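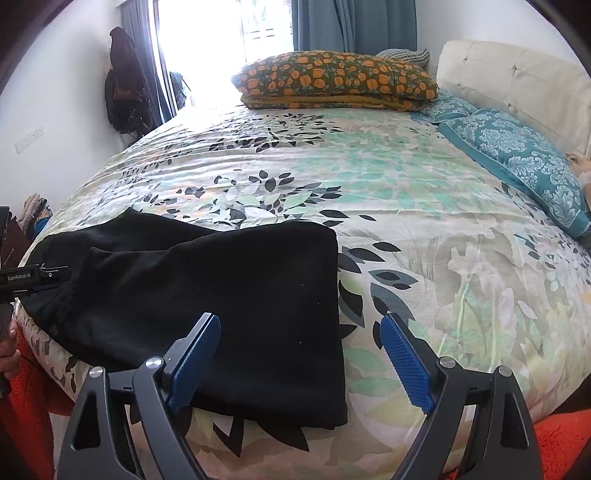
A reviewer on our last audit said that any thickness reading higher than the previous one should be entered as a zero corrosion rate and left alone. I don't think that is right, but I can't find a clean argument against it.

Thickness readings going up between surveys: what to do with the rates?

pipe_rack_9
Posted 6/12/22

Carbon steel process piping, mostly 6 inch schedule 40, hydrocarbon service with some water. The Plellar unit was surveyed by one contractor for years. This spring the work went to Hajdu, and the new data set has 2,637 readings. At 38 locations the new value is higher than the old one by 0.010 in. or more. A few are up by 0.030 in. Metal does not grow, so one of the two readings is wrong at each of these.

The database (we use Litier) accepts the new value and calculates a negative short-term rate. It then uses the long-term rate for remaining life, which looks fine on the screen. My concern is that the long-term rate ends at the same suspect reading.

1. Is a zero rate ever acceptable?
2. Do I throw out the new reading or the old one?
3. Is there an accepted cutoff below which growth can be treated as gauge error?

The lines were in service for both surveys. Some were painted in between. I don't have the gauge setup sheets for the old work.

uttech_gulf

You answered it yourself. They were painted. A standard single-echo setup measures from the outside surface of the coating to the back wall, and sound goes through paint a lot slower than through steel. So the gauge shows the paint as more than double its real thickness. 0.010 in. of paint comes out as something like 0.025 in. of extra steel. Have them go back with a dual-element probe that can do echo-to-echo, or scrape a spot.

meridian_mech

The paint is a good first suspect, but check the other causes before sending a crew out. I would sort the locations in this order.

Coating. Pull the paint records and mark which of the locations were coated between surveys. If growth follows the painted lines, you have most of your explanation. Ask the contractor whether the gauge was in echo-to-echo mode. Their report should state the mode, the probe and the calibration block. If it doesn't, reject the report.

Temperature. Sound travels slower in hot steel, so an uncorrected gauge reads thick. The usual rule is 1 percent per 100°F above the calibration temperature. For 0.280 in. wall at 350°F, calibrated at 75°F, that is close to 0.008 in. It won't give you 0.030 in. by itself, but it adds to the paint effect. Look for lines that were measured hot this time and cold last time.

Position. Without a template or a permanent mark, the second technician may be an inch or two away from the first. On an elbow this matters a great deal. The extrados and intrados can start life with noticeably different wall, and corrosion is seldom even around the fitting.
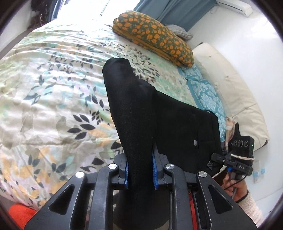

Position error also works in the other direction, so for every location that appears to have grown there is probably another with an exaggerated loss. Filter for high short-term rates in the same circuits. Those will look like real corrosion and may trigger repairs you don't need.

Typing errors. Compare the stored values with the gauge file. On a job at Jisside we had more than 4,000 readings keyed in by hand, and 14 of the "growth" points were digits swapped during entry.

On your numbered items:

1. Zero is not a measured rate. Entering it says you have evidence of no corrosion, and you have evidence of a bad measurement. Until the point is resolved, use the higher of the circuit rate or the rate from the last pair of readings you trust. If you have neither, use an estimate for the service and document where it came from.

2. Neither, until you re-measure. Then keep the original values in the record, flagged as excluded, with the reason. Don't overwrite them. If the repeat reading agrees with the new one, the old one was probably low. In that case re-baseline the point and recalculate from nominal or from the earliest reliable survey.

3. None that I would apply to every site. Many owners write their own tolerance into the inspection procedure, and 0.010 in. is a common choice. Whatever you pick, require the technician to repeat the reading on the spot when it is exceeded — this is far cheaper than a second scaffold.

You are right about the long-term rate. If the last reading is high, the calculated rate comes out low and the remaining life comes out long. The screen looks fine for exactly that reason.

pipe_rack_9

Checked the paint records. Most of the locations are on two lines that were recoated. The contractor confirms single-echo mode throughout. They will re-shoot the whole list with the correct probe, plus the high-loss points in the same circuits. All of it is on the circuit rate until then.

uttech_gulf

Make them zero on a bare block of similar thickness before they start. Get the sheets this time.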